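2nd November

Slept badly and got in early. The lab was cold and I kept my coat on until the coffee was done. Kiran had left a note on my keyboard with the overnight numbers, and I read it standing up, which is how I knew I was nervous about it.

The short version is that the new way of picking demonstrations seems to work. I'm going to write it out here in full, because when I do the paper I will have forgotten how it went and will make it sound cleaner than it was.

Back in May we had 3,000 demonstrations of the dish task and a policy that was not very good. It could pick up a plate from the tabletop most of the time. It could not deal with dishes on the stand. It would come in at the height it knew, which was the tabletop height, and push into the side of the stand until the force limit stopped it. My answer was to collect more. Kiran said more of the same would give us more of the same, and we had a long and slightly sour argument about it in the hallway. I was the senior person so we collected more. It did not help. I wrote that down at the time and I'm writing it down again.

The idea we have now came out of that. Instead of training on everything, we score each demonstration by how much it disagrees with what the current policy would have done at the same moment. If the person did what the policy would have done anyway, the demonstration gets a low score. If the person did something else and the task still finished, it gets a high score. Then we keep the top 500 and throw the rest away. Not delete – I had to promise Kiran twice that nothing gets deleted – but leave them out of training.

I did not expect much. The policy we called Jarkel was trained on the full set, and the one we called Cordier on the 500. Same network, same number of training steps, same starting weights. (The names come from a list Kiran keeps. I have stopped asking.) We ran both on the real table, swapping between them so that neither one got the good part of the day.
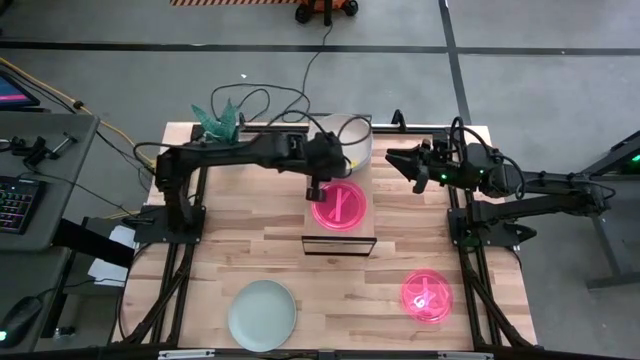
On dishes that sit flat on the table the two policies are close enough that I would not claim a difference. On the stand Cordier is clearly better. It lifts before it moves in over the dish, and it slows down near the rim. Jarkel still does the old thing with the side of the stand, less often than in May but in the same way. What interests me is that the 500 are not mostly stand demonstrations. I assumed they would be. I went through a stack of them after lunch and a lot were ordinary tabletop pickups where the operator had made a bad approach, backed off and come in again. So the policy may be learning to back off, and the stand is just where backing off matters most. That is a guess. I would need to test it by taking the recoveries out and training again, and that is the job for the rest of this week.

There is one thing I don't like. The score depends on the policy you start from, and we only had one starting policy. If that policy was bad in some odd way of its own, then we picked demonstrations that fix its oddness, and somebody else with a different policy would get a different 500. Kiran thinks the overlap would be high. I think we should find out before anyone says it in front of people. We agreed on 3 starting policies, trained from different seeds, with the full selection done again for each. It is dull work and it ties up the machines, but I can't see a way around it.

The see-through dishes are still a problem for both. With those the gripper sometimes closes short of the rim. I had hoped the selection would help here too and I can't see that it did. My feeling is that this one is a camera problem and no amount of sorting the data will fix it. I put it on the list under limitations and moved on. I did the plain ones again afterward to make sure nothing had drifted, and they were fine.

Around 2 the person from Grarus called about the joint proposal. They want a result they can put on a slide. I said we had something but that it rested on one starting policy, and there was a pause, and then I was asked whether the slide could say "early results." I said it could. I'm not sure I should have. I will write tomorrow and ask to see the wording first.

Kiran and I ate late and talked about where to send the paper. The Plindstead workshop is small but the people there do read the appendix, and most of what is worth saying about this will end up in the appendix. A bigger venue would want a second task. We have not got a second task. We have dishes.

Started the first of the new seeds before I left. I checked the disk space this time.

Home after dark. Soup, and then I fell asleep in the chair with the laptop open. Must call the dentist in the morning.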